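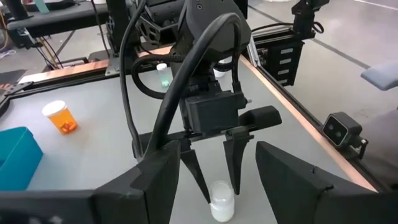
How often does a medicine cabinet need to be cleared out?

Twice a year is enough for most households, plus once more whenever somebody's prescription changes.

I say this as someone who was sold on a monthly system, with a chart, and kept it up until May. The chart is still on the inside of the cabinet door. What follows is the shorter version I use now. It takes less than an hour and needs a flat surface, good light, a marker, a roll of masking tape and a couple of shoeboxes.

Step 1. Get everything onto a table

Kitchen drawer, purse, nightstand, glove compartment, the bathroom shelf. Sorting inside the cabinet doesn't work. You end up shuffling the same bottles from left to right and calling it done. Stand each one up with the label facing you. If there are children or a dog in the house, do this when they're somewhere else.

Step 2. Read the labels before you open anything

Check the name of the person, the name of the drug, the strength and the date. Orange pharmacy bottles usually say "discard after" or "use by" somewhere in small type, often along the side where the label has wrapped around and stuck to itself. Small bottles of drops are worse -- the date may be on the carton you threw away, and many have to go a set time after opening whether there's any left or not. If the leaflet is gone, call the pharmacy and ask.

Write the opening date on a bit of tape and stick it to the bottle. My sister-in-law Despina Vidmar thinks this is fussy. She also has eye drops she can't put a year to.

Step 3. Make 2 groups, keep and go

Please skip the "maybe" pile. I have made several and every one of them went back in the cabinet. The go box gets anything expired, anything with a label you can't read, anything prescribed for a problem that's over, and any pills that have changed color, crumbled or stuck together. If you're unsure whether a prescription is finished, put the bottle with your keys and ask about it on your next trip out.

Step 4. Look for doubles

Different brand names can hide the same ingredient. Acetaminophen is the usual one. It turns up as plain 500 mg tablets, and again in cold and flu mixtures, and the usual daily ceiling printed for healthy adults is 4000 mg from all sources together, with some labels setting it lower. Tape the ones that share an ingredient with the same mark so you don't take both on a bad night.

Step 5. Put the keepers back

A bathroom is a poor place for this, whatever the furniture people call the cabinet. Steam and heat don't do tablets any good. We moved ours to a high closet shelf with a lock box. Leave pills in the bottles they came in, caps tight. I tried decanting into a set of matching Cetley jars, which looked very nice and left me with three kinds of white tablet and no instructions.

About those organizers: the Festen rack with the tilting shelves is fine if your bottles are all one size. Mine aren't. A shoebox costs less.

Step 6. Get rid of the rest

Use a take-back box at a pharmacy or police station if you have one nearby. Otherwise, most pills can be mixed with used coffee grounds or cat litter, sealed in a bag and put in the trash. Check the label first, as a few medicines have their own disposal instructions. Black out your name and prescription number before the empty bottles go out.

Comments

Mateja Stojanovska: Our pharmacy's box only takes pills, no liquids. Worth calling ahead.

Bjarke Thoroddsen: Still not convinced about the closet, but I did find two open bottles of the same cough syrup.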